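Boards that come back in pieces

Genji Hamada keeps the returns on a shelf by the door. On the Friday I went to see him in Wemholm there was one waiting with a broken slot and a handwritten note taped to it that said only "sorry."

"They always say sorry," he said. "I built it to get used. I'd be more worried if it came back looking new."

Hamada makes task boards. A task board is a panel with ordinary controls on it -- buttons, switches, sliders, a knob, a cable with a probe on the end -- put together so that someone or something can practice working them. He sells them under the name Rallis to training programs, test labs and a few therapy clinics. He has been at it for four years, first in his garage and now in two rented rooms behind a tile shop.

Before that he worked at Skatar, a company that repaired test equipment for elevator contractors. He said most of what came across his bench was not worn out at all. It had been handled badly by people in a hurry.

"You'd get a meter with the socket bent sideways," he said. "The person knew how to read the meter fine. What they'd never been shown was how to put the plug in straight. There's no class for that."

His first board was a piece of shelving with a doorbell button and a light switch screwed to it. He gave it to the Drurkbridge trade center, where Jucélia Paiva teaches the evening course in basic electrical work. She used it for one term and sent it back with a list of complaints. The switch was too easy. The board slid when you pushed on it. There was no good way to carry it.

Hamada still has the list. The handle came from it, and so did the sliders.

He is particular about sliders. A button, he said, only asks you to find it and press. A slider has to be moved a certain distance and then left alone, and most people overshoot the first time. He prints a scale next to it so that an instructor can call out a number and see how close the student gets.

"I went with one to five," he said. "I tried ten and it was a mess. People were squinting at it. With five you can read it from where you're standing, and if you're off, you know you're off."

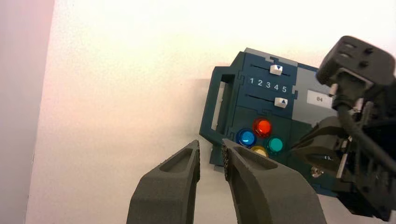 Paiva disagrees with him on the scale, and told me on the phone that she would have kept the ten. Her students will be reading finer markings than that on the job, she said, and she would like them to start squinting early. She has covered the numbers on one of her boards with a strip of tape and drawn her own.

Hamada knows about the tape. "She's the customer," he said.

The panels join along their edges like a jigsaw puzzle. He got to that after a year of gluing and regretting it. When everything was one piece, a single bad switch meant the whole board had to be mailed back to him. Now a school can pull out the one section and send that. The seams also let him change the order of things, which he does when a customer has had the same board for a long time and the students have learned it by heart.

The lights were harder than he expected. He wanted colors that a person could name without stopping to think, and he went through several greens before he had one that did not get called blue. The one he uses leans toward teal, and he admits that it still causes arguments. He keeps them close together on purpose. Spread out, they are no test of anything. In a tight group you have to look at what you are reaching for.

I asked him about the label printing, and he got up and found a board to show me how small the letters were on his early ones. The word beside a switch has to be readable upside down, he said, because two people often sit across from each other and share.
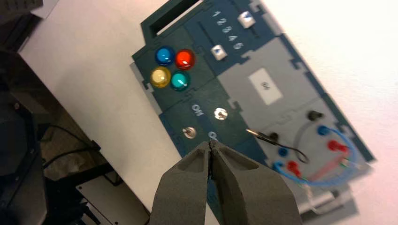 Lights, sliders and probe on one board. The numbers run from 1 to 5 along the slider panel.

The probe is the part that gets lost. It is on a cable, and the cable is attached, and people manage to lose it anyway. He orders tips in boxes of 1,000 and said he used to think a box would last him forever. Last November he opened his third.

Probe work is also where he sees the biggest difference between beginners and people with some practice. Beginners look at their hand. After a week or so they look at the spot they want to touch, and the hand follows. He has no numbers on this and did not pretend to. It is what instructors tell him and what he has seen from the back of Paiva's classroom.

He has made 376 boards so far, and he writes each one in a notebook with the name of the place it went. I asked whether he would ever hand the assembly over to someone else. He said he had tried it for a summer. The work was fine, but he missed it, and he found himself taking finished boards apart in the evening to see how they had been put together.

Money is tight but steady. The clinics pay on time. The schools pay late and order more. He raised his price once and lost two customers, one of whom came back. 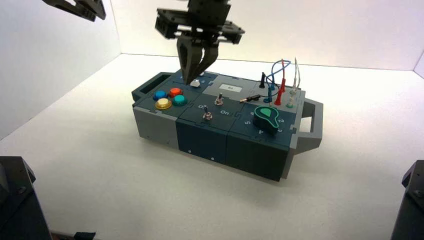
The puzzle-edged panels, with a carrying handle at each end and the four colored buttons grouped on the left module.

What he would like to do next is a board for kitchens -- stove knobs, a timer, the kind of latch you find on a dishwasher. A clinic has asked for it twice. He has bought a box of secondhand knobs and sorted them by how hard they are to turn, and that is as far as it has gone.

Paiva has already told him she wants one, and that the handle should be bigger.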